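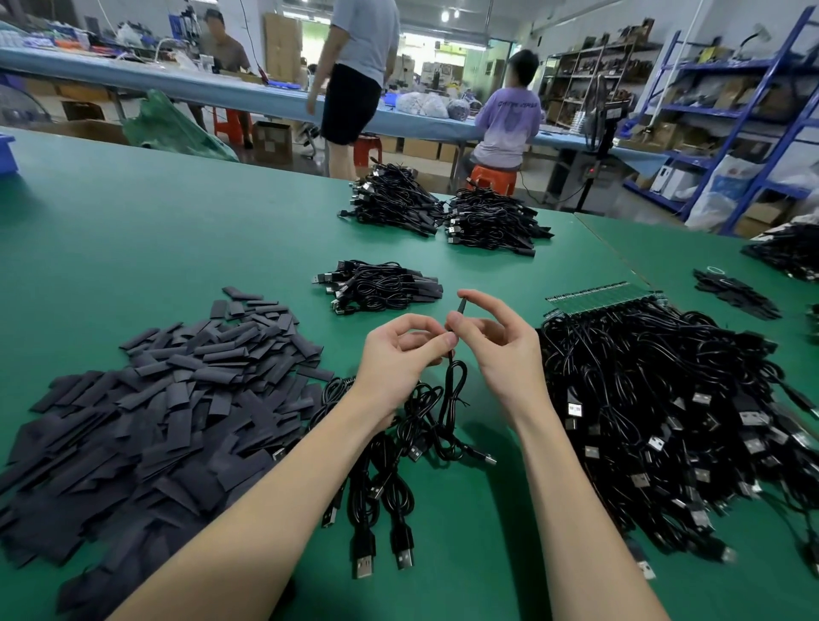 Cable bench hands wanted, Grornik workshop

We need people for the USB cable tables, start asap. Bench work, all by hand, same thing most of the day so you have to be ok with that. Good eyes, steady fingers.

What you'd be doing
- sorting loose cables, plugs all facing one way
- coiling and bundling, 40 to a tray
- sliding on heat-shrink tubing (cut pieces, black) and checking it sits right
- seperating the little green circuit boards off the strip
- keeping your end of the table clear enough to work on

Soldering is a plus, not needed. Iresha Munshi trains everyone new, first 13 shifts are paid as training, full rate after.

Hours: mornings or afternoons, pick one and stick with it please. Stools at the long bench, but some jobs are standing. T-shirt and shorts fine. Closed shoes. No rings or bracelets at the tables.

Pay is hourly, paid every two weeks. Piece bonus on top once you're past about 193 good cables a shift, rejects dont count.

We have an order for Bailly going out and another behind it, so this is steady work not a one week thing. People who were with us in February can come back without a new interview, just tell Marwan Issa.

To apply: ask for Tahsin Gunawardena at the front desk, or leave your name and a phone number. Bring ID. No resume needed. Apply by 3 May 2025.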